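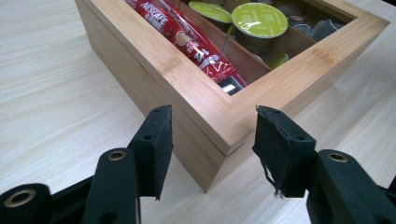

Week one of teaching a robot to make a round of hot drinks, and I am having the best time. Long thread, get a snack.

The job sounds tiny. Open the box, take out what the person asked for, close the box, put the thing by the cup. My hands do it while I'm talking about something else. Try explaining it to a machine in numbers and you'll be there until June.

So we don't explain it. We do it ourselves, over and over, holding the same kind of fingers the robot has, and the recordings become the lesson. The project is called Vekura and I've been on it since the fall.

First surprise for me was how fast you lose your own habits. With bare hands I pinch a stick packet at one end and sort of flick it out. With two padded fingers you have to plan! Which side do I come in from, how wide do I open, where is my other hand going to be.

Hanane Lamrani is the best of us at this by a mile. She moves slowly but never stops, and that's the thing the training seems to like. I move fast, then freeze, then move fast again. You can see it in my plots – they look like stairs.

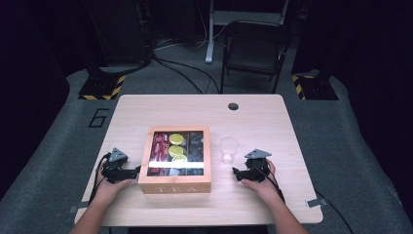
Both grippers up, tea box and cup on the table. Station 6.

The lid is my favorite part and also the part that eats the afternoon. Glass plus glare means what you see inside changes when you lean an inch to one side. A person just leans back again. We want the robot to learn that too, so please lean! Don't hold your head like a statue for the recording.

(Pichit Chareonsuk told me that on day one and I ignored him. Sorry Pichit.)

Clear plastic cups are the other fun one. Squeeze a bit too much and the wall folds in, squeeze too little and the cup slides down through the fingers. After a few dozen you get a feel for it, through a handle, which still seems like magic to me.

Numbers for the people who always ask: 2,882 demonstrations so far over all the drink tasks. We threw out 33 of mine. Most of those were me letting go before the thing was all the way down.

Someone in the replies wants to know why we don't just drive the robot by remote control. We do that too! Abdelilah Badawi runs the remote sessions over at our Tanstead site. You get the real arm's limits that way, so no cheating with a bendy human elbow. But it's slower. He gets 11 good ones in the time I get 22 by hand, and he's much more patient than I am.

My take after a week: remote for the fussy parts, by hand for variety. Move the box over, turn it, swap the drinks, use your left hand for a change. Bianca Buzatu keeps a paper list of arrangements and crosses them off with a big red marker. I want to frame it when we're done.

Small tips if you're starting out with hand-held grippers:
Look at the thing before you reach for it.
Open the fingers early.
If you fumble, finish anyway and mark it. A fumble with a recovery can be a good lesson, so let the person sorting decide.
Check where your cables are before you swing an arm across.
Shake your hands out between sets. Your thumbs will complain on day two.

Oh, and say the task out loud before each take. "One red packet, next to the cup." Feels silly. But then the label matches what you meant to do, and Dilruba Rathnayake doesn't have to come find me and ask what on earth I was up to.

Next week it's capsules. They're short and round and they stand close together, so getting two fingers down between them is going to be a whole adventure. I tried a couple after hours and knocked over the neighbors both times – can't wait to get good at it.

Will post the first robot attempts once there are some, the bad ones too. Ask me stuff in the meantime, I love talking about this!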